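Builders wanted for the Taltard arm, Clelmont Shared Workshop

We are looking for 3 people to join us on Monday evenings and help finish Taltard, the tabletop robot arm that has been growing on the back bench since last May. The project was started by Sepehr Shojaei, who still comes in most weeks, usually with soup, and who would dearly love some company on the wiring.

You don't need to be an engineer! One of our best helpers came to us from upholstery. If you can hold a screwdriver, read a little Python (or would like to learn) and stay cheerful when the same move goes wrong all evening, we would be very happy to have you. At the moment we are working on pushing and sorting small shapes by color, and after that comes the part we keep putting off – the cable routing.

There is no pay, I'm afraid, but membership is free for as long as you're on the build, and that includes the laser cutter and your own shelf in the Vahidi room. We start on 22nd February at seven. Parts are covered by a $986 grant from the Sketach fund, of which $442 is still unspent. 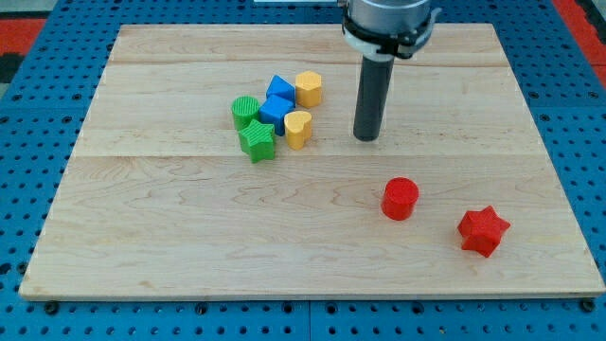
Do I need to bring my own tools?
Everything you need is at the workshop, though you're welcome to bring a favorite set of hex keys if you have one.

To apply, send us a few friendly lines about yourself and anything you've made or mended, or drop a note in box 138 by the front door.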